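3.2 Storage conditions and tool return

The second part of the study looked at how shared hand tools were stored between uses and whether the form of storage was linked to the rate at which tools came back to their proper place. Earlier work on tool libraries has mostly dealt with membership, pricing, and the reasons people give for borrowing. Much less attention has been paid to the storeroom itself, although staff at all three sites in this study named misplaced tools as the problem that took up most of their working time.

The three sites differ in size and history. The Bamville lending library is the largest, with a catalog of 2,000 items and a single public counter. The Skuvach workshop is a membership space where tools are used on the premises and seldom leave the building. Kokkinos is a neighborhood repair center that lends tools only to people who have completed a short safety course. At the start of the study, Bamville and Kokkinos kept small hand tools in labeled drawers. Skuvach had already moved to open wall storage in its main room.

For each site we drew a sample of hand tools that weighed little enough to be hung from a single hook. Power tools, ladders, and garden equipment were left out, as were sets of bits and sockets that are lent as one item. The final sample contained 466 tools. Each was given a fixed home position, recorded in a written register, and checked at closing time throughout the study period. A tool was counted as returned when it was in its own position, and as misplaced when it was anywhere else in the storage area. Tools out on loan at closing time were removed from that evening's count. Tools sent for repair were treated in the same way.

Open storage in the study took the form of perforated boards fixed to the wall, with one hook assigned to each tool (Figure 4). Hook spacing was set by the widest tool in the row, so that a tool could be lifted off without moving the one beside it. Tools of different types were placed next to each other on purpose. In a short trial before the main study, users who faced a row of near-identical screwdrivers often returned them in the wrong order, and this made the closing check slow and open to error.
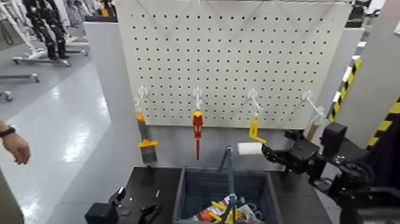
Figure 4. Hand tools on a white metal pegboard, one to a hook. From left: paintbrush, screwdriver, L-shaped tool, and a tool with a light wooden handle.

3.3 Coding of user behavior

Visits were coded by two trained observers working from a common schedule. The observers sat near the storage area but did not speak to users unless a safety matter arose. For each visit they noted the time of day, the first storage position the user approached, the number of positions searched before the tool was found, and whether the user asked a member of staff for help. A total of 500 visits were observed. Of these, 362 ended with a tool being taken, and only this group was used in the analysis of search behavior reported in Section 4.

Disagreements between observers were settled by discussion. Most concerned what should count as a search. It was agreed that opening a drawer counted as one search, and that stopping in front of a board and touching or lifting a tool counted as one search. Looking at a board from a distance was not coded, as it could not be recorded in a consistent way. This rule may favor open storage, and the point is taken up again in Section 5.

Users were told about the study by a notice at the entrance and could ask to be left out of the record at any time. No names or membership numbers were kept. The coding schedule was based on one developed by Trivura for use in hospital supply rooms, with the items on stock expiry removed and two items on returns added. The full schedule and the tool register template are given in Appendix B.

Staff at each site also kept a daily log of the time spent looking for missing tools. The logs were filled in by hand and vary in detail. At Kokkinos, entries for November are incomplete owing to a change in opening hours, and that month was left out of the comparison for all sites. Log entries were used only to support the closing counts and were not analyzed separately.

Contact the authors | Copyright and permissions | Back to top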